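## Getting stuck screws out of plastic housings

Fan covers, vacuum bases, storage lids, the back of an old radio. Sooner or later one of them has to come apart, and plastic is less forgiving than wood when you rush it.

**Match the driver first.** Most damaged heads come from a tip one size too small. Try the bigger one before you settle. If the driver rocks at all, it's wrong.

**Clean the recess.** Dust packs into the slots and keeps the tip from seating. A wooden toothpick clears it. For screws set deep in a hole, use an old dry toothbrush.

**Push more than you turn.** Put your weight straight down on the handle, then turn slowly. With a stubborn one, tighten it a hair first, then back it out.

**Rubber band trick.** For a worn head, lay a wide rubber band over it and press the driver through. Works on 2 out of 3, in my experience. The Sorketti bit set I bought years ago has a rubbery coating that does the same job.

**Skip the penetrating oil.** Some oils craze or soften plastic. If you must, put one drop on the end of a toothpick and wipe up the rest.

**Keep the screws in order.** They are often different lengths, and a long one in a short hole will crack the post. Push them into a piece of cardboard in the same layout as the housing.

**Work on something soft.** Carpet or a folded towel saves the finish, but small screws vanish in a deep pile, so keep a dish close by. 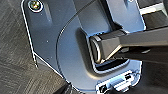 *Recessed screw in a molded plastic panel.*

**Putting it back.** Turn each screw backward until you feel a small click - that's the old thread - then tighten by hand. Stop when it's snug. Leave the power drill in the drawer.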